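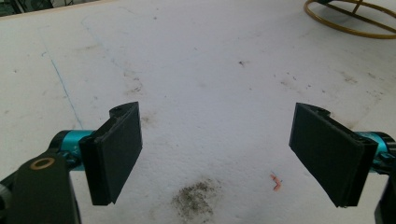 Fig. 1. Fingers open over the bench, with nothing held. Note the dust and the small pink-orange fragment between the pads.

Handling Faults, Handout 4: The Grip That Closed on Nothing
January – notes by Mitali Talukder
Reading time: 7 minutes

Welcome back, everyone, and thank you for the very lively discussion last time (I have kept the question about spare batteries for a later week). Today we stay with one fault for the whole session. It looks dull on paper, and it cost the Ivel bench the better part of a month.

The fault. Ivel's hand-held gripper began to report a good hold when there was nothing between the fingers. The log simply said "held" and the next step went ahead. During one run it went ahead with Akinyi Rashidi's hand on its way in to straighten a part, and the fingers moved while she was reaching. She had a pinched fingertip and a fright, and we were all rather quiet over tea.

How the hold signal worked. The software watched how far the fingers had closed. If they stopped short of fully shut, it took this to mean an object was in the way. You will see the weakness at once, I expect – anything that stops the fingers early counts as an object, whether it is a part, a bit of grit or a stiff joint.

What we blamed first. The software, naturally. Mwangi Were went through 3211 log entries and found that 70 of them claimed a hold on an empty grip. He changed the threshold, the false holds went away for an afternoon, and then they came back. Please remember that afternoon when you write up your own faults. A change that seems to help is very easy to fall in love with.

What we found. Ekaette Okoro took the joints apart and found fine grit packed inside one of them. After roughly 2000 cycles on a bench that was wiped only when somebody thought of it, the joint had grown stiff enough to stop the finger early. Look again at Fig. 1 with this in mind, and consider what you would want cleared from the surface before starting a run.

What changed at Ivel:
The bench is wiped before each run and the joints are checked by hand with the power off.
A hold now needs a second sign, from a pressure sensor behind the pad.
Hands stay out until the run is stopped, even for a quick straighten.

For next time, please write half a page on how a worn pad might fool the same signal. Rough sketches are very welcome, and so are half-formed ideas!

Related handouts
Handout 2: Stop buttons and where people put them
Handout 3: The Rudmont conveyor jam
Handout 5: Reading a log without fooling yourself (Wing-sze Kwok)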